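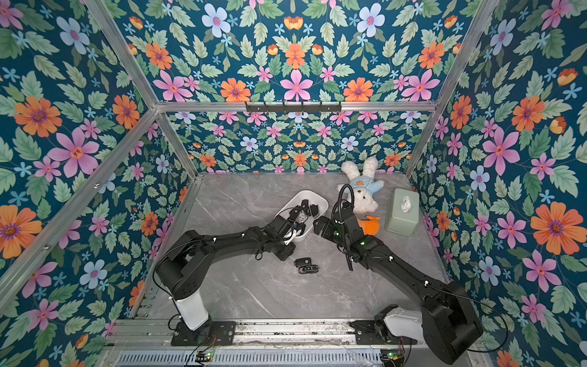
Nurkley Floral Wallpaper, Deep Teal

Sold by the roll. Paste-the-wall. Sample sheets available.

Nurkley is a large all-over floral on a deep teal ground. The leaves are a pale, grayish green with serrated edges and they fill most of the space between the flowers. The flowers are orange daisy types with purple centers, pink ones with darker centers, and pale blue, with small light-blue stars and orange tulip-shaped buds scattered through. There is very little plain ground showing, so it reads as a full pattern even from across a room.

The design was drawn by Rasa Lill for Kallotley and was first printed for a run of hallway panels. We added it to the regular range after people kept asking for the leftover rolls.

Choosing a scale

Nurkley comes in two scales. Large has the bigger flower heads and is the one most people order. Small is the same drawing reduced, and it looks a good deal busier on the wall. The two can be used together. A common way to do it is Large on the side walls and Small across the back, which works well in alcoves, booths, pantries and other shallow spaces with three walls. The colors are printed from the same inks, so they match where the scales meet at a corner.

If you are using both, order both at the same time and ask for matching batch numbers.

What to put with it

Light gray is the easiest floor color. A marble-pattern surface with faint white veining sits well under the teal because the veining is soft and doesn't compete with the leaves. Bare aluminum trim is fine too, and so are black fittings such as a plain hook rail. We would stay away from brass if the room is small - there is already a lot of orange in the paper.

White storage shows up clearly against the pattern. Dark green or navy tends to disappear into it.

For paint on the woodwork or ceiling, the nearest matches in our own range are Bollivard Gray and Bollivard Leaf. Both are sold in eggshell and matte. Please test a patch next to the paper before you buy the full amount.

Edges and trim

A patterned wall needs a clean stop. Where the paper meets a floor or counter, a metal strip along the join hides small cutting errors and protects the bottom edge from knocks. The same goes for a horizontal bar partway up a wall. You can paper above and below it as separate panels, and the eye will forgive a small mismatch at the bar that it would not forgive on an open wall. 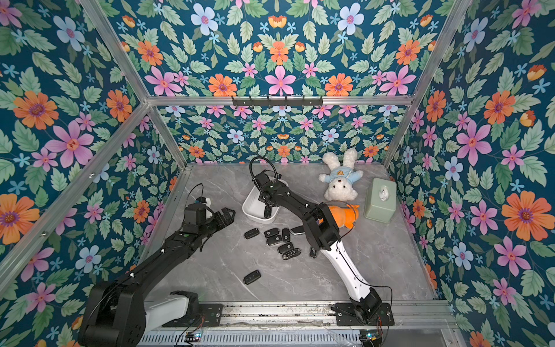 Fix rails and bars after the paper has dried for at least 8 hours. Drill through the paper slowly, with a piece of masking tape over the spot. If a hook rail is going on a metal bar, drill and fit the rail before the bar goes up. It is much easier on a bench.

Hanging

Paste the wall, not the paper. Start from a plumb line and not from the corner, as few corners are straight. Large is a straight match and Small is a half drop, so allow extra length on Small. Smooth from the middle of the sheet outward with a dry brush. Wipe paste off the face right away with a damp sponge. Paste left to dry on the teal will leave a shine.

Inside corners should be cut and lapped, with a lap of 3 mm or so. Don't try to wrap a full sheet around.

The paper can go over lining paper, sealed plaster, primed board or smooth painted walls. It is not suitable for bare metal or for anything that flexes. For freestanding panels we use the Ramanauskas primer and leave it overnight.

Care

Dust with a soft brush. Marks can be wiped with a barely damp cloth and no cleaner. The surface is spongeable but it should not be scrubbed, and it should not be used behind a sink or stove unless it is covered with clear glass or acrylic.

The teal holds up well in ordinary daylight. In a window that gets sun most of the day, expect the pink to soften first.

Ordering

Rolls are cut to order and usually leave us within 8 working days. Samples go out sooner. A sample sheet is big enough to show one of the large orange flowers with the leaves next to it, but it won't give you the whole repeat. If you need to see that, ask for the 80 cm strip, which is charged at cost.

Unopened rolls can be returned. Cut lengths and samples can't. Please check each roll for batch number and print faults before cutting, and keep the labels until the job is finished.

The next print run is planned for June. Stock of Small is limited until then, 2 rolls per order.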